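We use cookies to remember your settings and to see which pages get read. Carry on browsing if you're happy with that, or change your choices at any time.

How to look after a table tennis bat without buying half the shop

Kai-wen Chung
May 31, 2018

I have been told, at one time or another, that my bat needs a special foam cleaner, a special sponge for the special cleaner, a film to cover the rubber at night, a second film to go over the first, a hard case, a soft case for the hard case, and a small bottle of something to wake it all up again in the morning. I've tried most of it. Some of it does a job that tap water does just as well, and a fair bit of it does no job I could find.

What follows is the routine I ended up with after 18 years of club play, most of them in the lower divisions, where the money spent on kit has very little to do with the results. It is meant for people who play once or twice a week with ordinary rubbers. If you play at a level where someone else pays for your rubbers, you will have your own views.

Cleaning the rubber

You need a clean sponge, a cup of tap water and a cloth that doesn't shed fluff. An old cotton T-shirt is fine. Kitchen roll is not, as it leaves bits.

1. Let the bat sit for a few minutes after you finish playing. If it's sweaty, wipe the handle first and leave the rubber alone.

2. Dip the sponge and squeeze it out hard. It should feel damp in your hand and leave no drips. The edge of the bat is bare wood and glue, and neither likes a soaking.

3. Wipe from the handle to the top in straight strokes. Turn the sponge over and do it again. Scrubbing in circles only moves the dust round and works it into the edge.

4. Dry it with the cloth, or stand it up somewhere airy until it's dry by itself. Don't put it on a radiator. Don't use a hairdryer, whatever the man at the next table says.

5. Do the other side.

The whole thing takes less time than finding your car keys. I've compared it with the Vunico foam that our league shop sells, one side of the bat each, for most of a season. I couldn't tell them apart by feel, and neither could the two people I asked to try it without telling them which was which. That's hardly a scientific trial, I know, but the burden ought to be on the people selling the bottle.

What I would steer clear of is washing-up liquid, window cleaner, baby wipes and anything with alcohol in it. I have seen each of these recommended with total confidence. Washing-up liquid leaves a film unless you rinse it, and rinsing means far more water than you want near the wood. Window cleaner made one of my old rubbers slick in a matter of weeks, and I've no wish to repeat the test.

How often? After each session if the hall is dusty, and most halls are. The one we use at Ulldale has a floor that gives off a fine grey powder however often it's swept, and you can feel a drop in grip by the third game. A quick wipe between matches with your palm and a bit of breath is what everyone does, and it's better than nothing, though your palm is greasy and you're adding a little of that every time.

Covering it up

A sheet of film over each rubber keeps the dust off and slows down the drying out that makes rubbers go shiny and hard. I do believe in this one, with some reservations. The film that comes in the packet with a new rubber is perfectly good. Keep it. If you've thrown it away, a cut piece of plain plastic pocket, the sort used in ring binders, works well enough on smooth rubbers. Lay it on from one side so that you don't trap air, and press it flat with the back of your hand.

The sticky films are another matter. They hold on better, but on a couple of softer rubbers I found they lifted the top sheet slightly at the corner when peeled off in a hurry. The sellers say this can't happen. Peel slowly, from the handle end, and look at the corner afterwards.

Don't bother with film on long pimples. There's nothing for it to do.

Choosing a case

The trade is at its most hopeful here. You can pay more for a case than for the bat inside it, and I've met people who have. What a case has to do is stop the bat getting knocked, keep keys and coins away from the rubber, and let out the damp. Most cheap ones manage the first two.

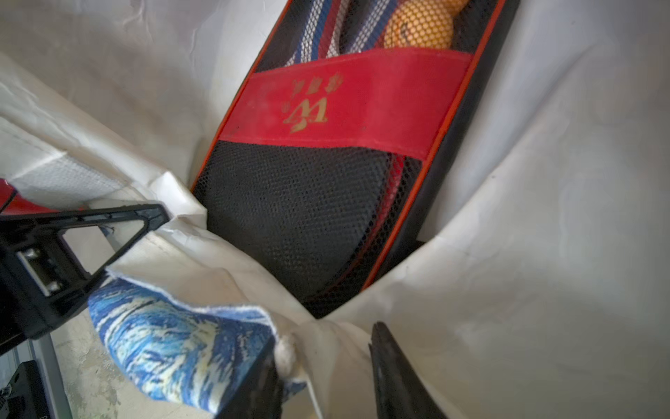 Damp is the part that gets forgotten. A sealed hard case feels like the safe choice, and for a flight it probably is, but zip a sweaty bat into one on a warm evening and leave it until next week and the handle will smell like a gym shoe. A case that breathes is better for day-to-day use, even if it looks less serious. If you already own a hard one, simply leave it open at home overnight and close it in the morning.

Check the zip before you look at anything else. Run it round the corners a few times. Zips go first, and always at the corner, and a case with a dead zip is a fabric envelope. Padding matters less than the advert suggests. Bats are tough. The damage I've seen has come from tables, mostly, and bad temper for the rest.

A ball pocket is handy so long as it doesn't press the balls against the face of the bat. Over time that can leave a dent in a soft sponge. People argue about this. I had a dent, I moved the balls, and I haven't had a dent since, which proves nothing but cost me nothing either.

Carrying the lot

You don't need a sports holdall with a shoe garage. Any bag that stands up by itself and has a wide mouth will do. The things worth thinking about are what goes where:

- Shoes at the bottom, in their own bag, soles down. Grit from outdoor soles is the worst thing you can bring near a rubber, so if you change at the hall, keep the hall pair for the hall.
- Towel next, folded flat.
- Bat on top or down the side, where nothing heavy can lean on its face.
- Water bottle outside the bag, or upright in a corner with the lid done up properly. Check it twice. I once carried a bat home from Cornberg in a puddle of orange squash, and no foam cleaner on the market would have helped.

Take the bat out when you get in. A bag left in the boot of a car is an oven in summer and a fridge in winter, and the glue likes neither. This is probably the most useful sentence on the page, and there's no product attached to it.

Edge tape

Edge tape is the strip that runs round the rim of the bat. It's sold as protection, and against light knocks on the table it does help. It also hides the place where rubber comes away from wood, so if you use it, take it off every so often and look.

To put it on, start at one side of the handle, leave a little spare, and go round without pulling. If you stretch it, it will creep back and leave a gap. Press it down with a thumbnail, trim the end, done. Ordinary cloth tape cut to width is cheaper. It's uglier too, and it can leave glue behind, so that one I would call a draw.

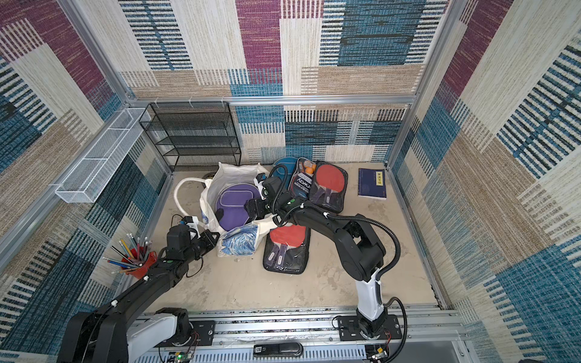
When to change the rubber

Here I have to disagree with the leaflets. The usual advice is to change after so many hours, and the number I see most often these days is 300. Where it comes from I have never found out, and I have asked. Hours of what? A junior who loops every ball and a pensioner who pushes are not wearing out the same thing at the same speed. I'd also point out who prints the leaflets.

Try this instead. Clean the bat properly and let it dry. Take the film off, hold a clean ball against the rubber and drag it across with light pressure, first near the edge and then in the middle where you hit. If both grip alike, your rubber is fine and the trouble is your footwork. If the middle slides and the edge grips, it's going. Look at it under a lamp, too. A pale, glassy patch in the centre means much the same.

Do the test at the start of the season in October and again after the winter break. My last set of rubbers went 31 months. The set before that, which cost more, went hard in about half the time.

Bubbles are a separate question. A small one near the handle can be left alone. One in the hitting area will get bigger, and you can sometimes ease the rubber off that far and glue it back with water-based glue, but do it only if you would otherwise throw the rubber out.

The handle

Bare wood gets slippery, and there are sprays and wraps for this. A light rub with fine sandpaper, along the grain, is the old cure and I still think it's the right one. Tape over the rubber edge first so that you don't scuff it. Go gently and stop sooner than you want to. You can't put wood back.

If you do want a wrap, the Vincze one is decent, although it makes a thin handle into a thick one and you may find your backhand has moved. Try somebody else's before you pay for your own.

What I spend

For a bat that gets used all year: a sponge (from the kitchen, new, never used on a pan), a T-shirt that was heading for the bin, the film that came with the rubber, and a case bought for 6 pounds from a man who was giving up the game. He'd bought everything on the list at the top of this page. He blamed the bat.

Contact us | Copyright 2018, all rights reserved | Back to top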